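Gating and risers for sand castings: notes for week 5
By Vlastimil Říha
August 18, 2025
Print this page | E-mail to a colleague

Okay, so last week we got as far as the pattern and the parting line, and a few of you asked why I kept putting off the plumbing. It's because I love the plumbing and I'd have eaten the whole hour! Today is runners, gates and risers.

Start with the sprue. Metal speeds up as it falls, so the stream gets skinnier on the way down, and if your sprue is a straight pipe it'll suck air in at the sides. Taper it. I still see straight ones on shop floors (I made plenty myself at Grollska, and had the scrap bin to prove it). At the bottom you want a well, then a runner that lets the metal calm down before it reaches the gates.

Choke area comes next. In grey iron I like the choke near the sprue base, with the runner opening up after it so everything slows. Hiu-tung Chou's worked sheet does this for the Geva bracket, 40 mm sprue height and 2 gates, and you should redo her numbers by hand before the tutorial.

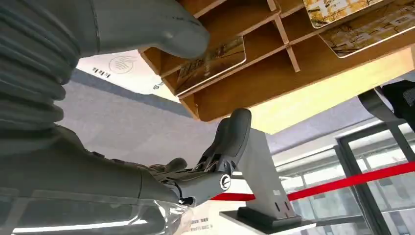

Robotic hand below a wooden shelf unit.

Now risers. A riser has to freeze after the bit of casting it feeds, otherwise it just sits there looking important while the shrinkage goes into your part. Compare the modulus, volume over cooling surface, for each section. Heavy boss at the far end of a thin wall? Put the riser on the boss, or move some metal around, or try a chill. Grey iron is forgiving here because the graphite expands as it comes out. Steel isn't, so don't carry your iron habits over.

For the tutorial: sketch a gating layout for the Arside pump cover, mark the choke and say where you'd put the risers. Ka-ming Chiang has the drawings.

Recent handouts
Patterns and parting lines
Green sand: moisture and clay
Reading a shrinkage defect
Cores and core prints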